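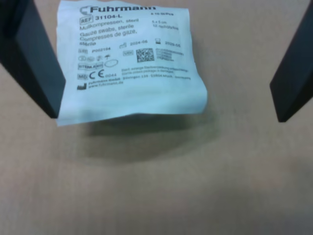

February, started 9:20 a.m.

Continuing with the Prundport print of "Famo." Reel 2 is on the bench. Reel 1 is finished apart from the main titles, and those can wait until the color is settled.

Head leader is brittle and has an old tape splice on it that has oozed. Cleaned it off by hand and put on new leader. The first few feet of picture have green scratches on the right side, all the way to the dance hall scene, then they stop. They're in the emulsion, so cleaning won't help. Logged as a digital fix.

Shrinkage is worse than on reel 1. Slowed the scanner down and the picture steadied. Please leave it at the slow setting for this title, even if it looks fine at full speed for the first minute.

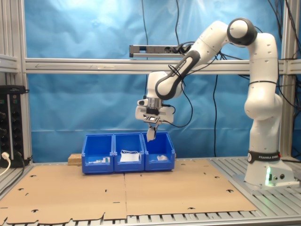
The tail of reel 2 doesn't match the continuity script. In the script, the sisters argue on the ferry and then we cut to the letter. In our print the letter comes first and the ferry scene follows with the argument already under way. There is a cement splice at that point, a neat one, so I think somebody recut it for a shorter program. I did not move anything. Scanned it in the order it's in and put a note in the log. Whether to put it back in script order is a question for later, when we have seen the Vlachopoulos copy.

Flukeo crashed during the export and lost the last batch of 2,000 frames. The raw scans were safe, only the dust pass was gone. Ran it again with the repair strength set to 3 and it went through. At the higher setting it was eating the rain in the ferry scene, so don't go up just to save hand work.

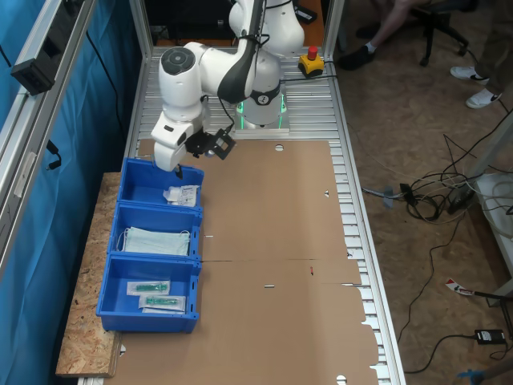
Arm with camera bracket at the table, stop button near the back edge.

Sound: optical track, variable area, quite noisy. Dialogue is clear enough to follow except when the band is playing. There is a hum under the whole kitchen scene that drops out at the cut, so it must be in the original recording. I'd leave most of it. Taking it all out made the voices thin.

Subtitles: the old list has the mother calling him "cousin" in the kitchen and "nephew" at the wedding. Same word both times on the track. Marked both lines for the translator.
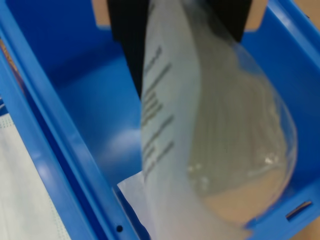
After lunch, tried a first grade on the ferry scene. The print has gone pink, as expected, and the blue layer is weak. Skin comes back all right but the water stays gray. Tried matching it to the harbor shots on reel 1 and got closer, though the night shots went too dark. Saved both grades, the darker one is only for comparison.

To do:
Order more leader, we are on the last roll.
Ask about the Vlachopoulos copy again, mainly whether the ferry scene is whole.
Check the reel change between 1 and 2 for missing frames. The music seems to skip.
Put reel 2 back in a vented can, the old one is rusty at the lid.

Stopped at 4:45 p.m. Scanner lamp off, export still running.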